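집안일과 작업장 잔일, 기계에 맡길 수 있을까: 자주 묻는 질문

Zovadbridge 생활자동화 안내 페이지입니다. 상담 창구로 들어온 질문을 주제별로 묶었고, 내용은 9월에 한 번 손봤습니다.

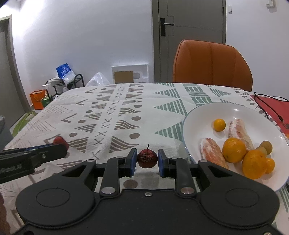

식탁과 주방

과일을 접시에 옮겨 담는 정도는 이제 기계가 할 수 있습니까?
조건이 맞으면 합니다. 손가락 두 개짜리 그리퍼로 꽃사과처럼 작은 과일을 양쪽에서 잡는 동작은 어려운 축에 들지 않습니다. 어려운 것은 그다음입니다. 접시에 이미 귤이 몇 개 놓여 있으면 빈자리를 찾아야 하고, 내려놓으면서 옆의 과일을 밀지 않아야 합니다. 사람은 굴러가려는 귤을 손등으로 슬쩍 막지만 두 손가락 그리퍼에는 손등이 없습니다.

껍질을 깐 과일도 잡을 수 있습니까?
잡을 수는 있는데 모양을 지키기가 어렵습니다. 속껍질이 붙은 감귤 조각은 눌리면 즙이 나오고, 한번 즙이 묻으면 손끝이 미끄러워져 다음 물건까지 영향을 받습니다. 저희 시험에서는 껍질째 둔 귤과 깐 조각의 결과를 따로 기록합니다. 둘을 합쳐서 성공률 하나로 발표하는 업체가 있다면 나눠서 달라고 하십시오.

무늬 있는 식탁보를 치워야 합니까?
꼭 그럴 필요는 없습니다. 예전 방식은 단색 바닥을 요구했지만 요즘 쓰는 인식 모델은 삼각형이나 동그라미가 인쇄된 천 위에서도 과일을 구분합니다. 다만 무늬 색과 물건 색이 비슷하면 놓치는 경우가 남아 있습니다. 갈색 무늬 위의 갈색 열매가 대표적입니다. 천이 밀려서 주름이 잡히는 것은 별개의 문제이고, 현장에서는 이쪽이 더 자주 말썽입니다.

흰 접시는 왜 따로 언급됩니까?
유약을 바른 접시는 조명을 반사합니다. 거리 센서가 반사광을 잘못 읽으면 접시 바닥의 높이를 몇 밀리미터 틀리게 계산하고, 그러면 과일을 공중에서 놓거나 접시에 대고 누르게 됩니다. 창가 자리라면 커튼을 치고 다시 해 보는 것이 가장 빠른 점검 방법입니다.

설거지는 됩니까?
식기세척기에 넣는 일과 손 설거지를 구분해서 답해야 합니다. 같은 규격의 접시를 정해진 칸에 꽂는 일은 시연 수준을 넘었습니다. 냄비, 국자, 반찬통이 뒤섞인 개수대는 아직 맡길 수 없습니다. 물속에 잠긴 물건은 잘 보이지 않고, 젖은 유리컵은 잡는 힘을 정하기가 까다롭습니다.

칼질은요?
가정용으로는 권하지 않습니다. 고정된 칼날 아래로 재료를 밀어 넣는 전용 기계가 더 싸고 안전합니다.

세탁물과 정리

빨래를 개는 기계를 사도 되겠습니까?
수건만 갠다면 검토해 볼 만합니다. 셔츠부터는 시간이 문제입니다. Hatwood 시험실에서 수건, 셔츠, 양말을 섞은 바구니로 해 보았더니 옷 한 벌에 약 3분이 걸렸습니다. 밤새 돌려 두고 아침에 확인하는 방식이면 쓸 수 있지만, 옆에서 지켜보고 있으면 답답합니다. 양말 짝 맞추기는 사람이 마무리했습니다.

바닥에 놓인 비닐봉지나 포장재는 치워 줍니까?
봉지는 의외로 까다로운 물건입니다. 반투명하고, 구겨질 때마다 모양이 바뀌고, 안에 무엇이 들었는지 겉으로 알기 어렵습니다. 빈 봉지와 내용물이 있는 봉지를 구분하지 못한 채 버리면 곤란한 일이 생깁니다. 저희는 기계가 봉지를 한곳에 모으는 데까지만 맡기고, 버리는 판단은 사람에게 남겨 두는 설정을 씁니다. 골판지와 완충재는 그보다 수월합니다. 형태가 유지되기 때문입니다.

전선이 늘어져 있으면 위험합니까?
바퀴로 움직이는 기기에는 위험합니다. 얇은 검은색 케이블은 어두운 바닥에서 인식이 잘 안 되고, 바퀴에 감기면 연결된 물건까지 끌려옵니다. 팔만 고정해서 쓰는 경우에도 작업 범위 안의 케이블은 묶어 두십시오.

문을 열고 다음 방으로 갈 수 있습니까?
레버형 손잡이는 비교적 잘 엽니다. 둥근 손잡이는 두 손가락으로 돌리기 힘듭니다. 저절로 닫히는 문은 팔로 붙잡은 채 몸통이 지나가야 해서 실패가 잦습니다. 방 사이를 오가는 작업을 계획한다면 문을 열어 두는 편이 낫습니다.

작업장과 매장

가정보다 작업장이 쉽다고들 하는데 맞습니까?
대체로 맞습니다. 작업장은 물건의 종류가 정해져 있고 조명이 일정하며, 필요하면 기계에 맞춰 작업대를 고칠 수 있습니다. 집에서는 식탁 위 물건이 끼니마다 바뀝니다.

과일 선별이나 포장에는 이미 쓰이고 있지 않습니까?
대량 선별 라인은 오래전부터 있었습니다. 여기서 묻는 것은 소량 혼합 포장입니다. 귤, 딸기, 꽃사과를 한 상자에 섞어 담는 식의 작업을 말합니다. Dalgleish 포장장에서 시험한 기록을 보면, 집기 시도 2199회 가운데 1083회가 사람의 도움 없이 끝났습니다. 절반에 조금 못 미칩니다. 나머지에는 떨어뜨린 경우, 다시 잡은 경우, 작업자가 멈춤 버튼을 누른 경우가 모두 들어 있습니다.

그 숫자면 쓸모가 없는 것 아닙니까?
작업에 따라 다릅니다. 실패해도 과일이 제자리에 남아 있다면 다시 집으면 그만입니다. 실패할 때마다 바닥에 떨어진다면 쓸 수 없습니다. Dalgleish에서 시험을 맡은 진 이네스(Jean Innes)는 성공률보다 실패의 종류를 먼저 적으라고 권합니다. 실제로 기록지를 그렇게 바꾼 뒤에는 꼭지가 있는 열매에서 생기는 문제를 따로 볼 수 있게 되었습니다. 꼭지가 손끝에 걸리면 놓는 순간 열매가 돌아갑니다.

나사 조이기나 부품 끼우기는 어떻습니까?
위치가 고정되어 있으면 사람보다 꾸준합니다. 부품이 통에 섞여 있고 그중 하나를 골라 방향을 맞춰야 한다면 과일 집기와 같은 문제로 돌아옵니다.

기계를 가르치는 방법

동작을 일일이 프로그램해야 합니까?
반복 작업이 아니라면 요즘은 시범을 보여 주는 방식이 많습니다. 사람이 손에 드는 그리퍼를 쥐고 실제로 과일을 집어 옮기면 그 움직임이 기록되고, 나중에 로봇 팔이 그것을 바탕으로 배웁니다. 맨손으로 하는 시범과 달리 기계와 같은 손가락으로 잡아 보게 되므로, 기계가 할 수 없는 동작이 시범에 섞일 일이 적습니다.

시범은 몇 번이나 필요합니까?
한 가지 동작에 40회부터 시작합니다. 같은 자리에서 같은 과일로 채우면 별 소용이 없고, 접시 위치와 과일 종류와 식탁보를 바꿔 가며 해야 합니다. 양손이 필요한 작업은 더 잡아야 하지만, 얼마나 더 필요한지는 작업마다 달라서 미리 답을 드리지 못합니다.

시범을 보이는 사람이 숙련자여야 합니까?
주방 일에 익숙하면 충분합니다. 오히려 장비에 아주 익숙한 사람은 동작이 너무 빨라서 기록을 쓰기 어려울 때가 있습니다. 교육을 담당하는 발트라우트 바우어파인트(Waltraud Bauerfeind)는 처음 오는 분에게 평소의 절반 속도를 주문하고, 잡기 직전에 한 박자 멈추게 합니다.

집 안이 기록에 남는 것이 걱정됩니다.
당연한 걱정입니다. 계약 전에 영상의 보관 장소와 삭제 절차, 학습에 쓰이는 범위를 서면으로 받으십시오. 우편물이나 가족사진은 시범 전에 치워 두면 됩니다.

구입과 대여

지금 사는 것이 좋습니까, 기다리는 것이 좋습니까?
맡길 일이 하나로 정해져 있으면 대여로 시작하십시오. 이것저것 다 시키고 싶다면 기다리는 쪽을 권합니다. 여러 일을 고르게 해내는 가정용 기기는 저희가 시험한 범위에서는 아직 없었습니다.

Plulside 대여 프로그램에는 무엇이 포함됩니까?
팔 한 대, 두 손가락 그리퍼, 설치와 첫 교육이 포함됩니다. 식탁이나 작업대는 포함되지 않습니다. 손끝 패드는 소모품이라 따로 청구되며, 과일처럼 물기 있는 물건을 다루면 더 빨리 닳습니다.

어린이나 반려동물이 있는 집에서도 쓸 수 있습니까?
작동 중에 같은 공간에 두지 않는다는 조건으로만 설치합니다. 힘 제한 기능이 있어도 이 조건은 바뀌지 않습니다.

체험해 볼 수 있습니까?
목요일 오후에 Hatwood 시험실을 엽니다. 평소 다루는 물건을 몇 가지 가져오시면 그것으로 해 봅니다. 깨지는 그릇은 받지 않습니다.

여기에 없는 질문은 어디로 보냅니까?
문의 양식에 작업 내용, 물건의 종류, 하루 횟수를 적어 보내 주십시오. 작업 공간 사진이 있으면 답변이 빨라집니다.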